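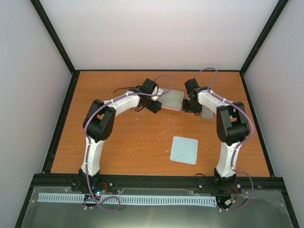

3.2 Period search

Photometry of the eclipsing binary was taken at the Maltton station over 31 nights ending in June. Frames with a seeing above 4 arcseconds were dropped, leaving 71 usable light curve segments. 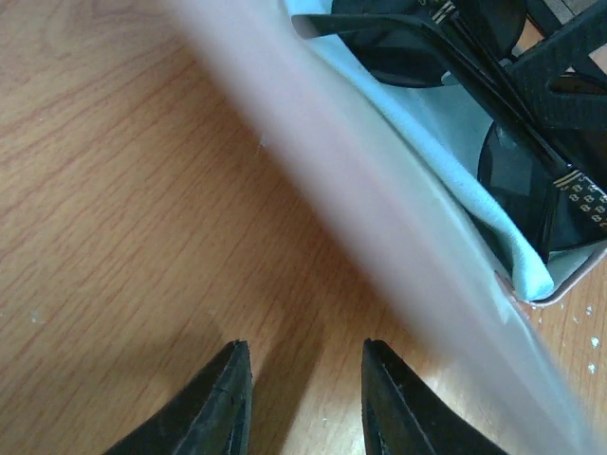 Each segment was detrended with Fluvine using a second-order polynomial.
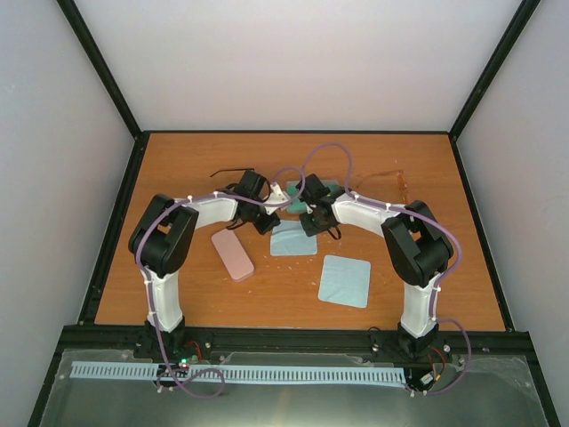

The residuals were then folded on trial periods. Figure 2 gives the resulting periodogram. The main peak agrees with the value in the Minhas catalog.
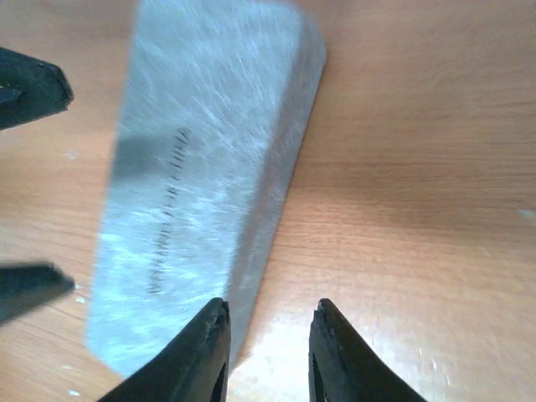

A weaker peak at half that period is treated as an alias and is left out of the fit in Section 4.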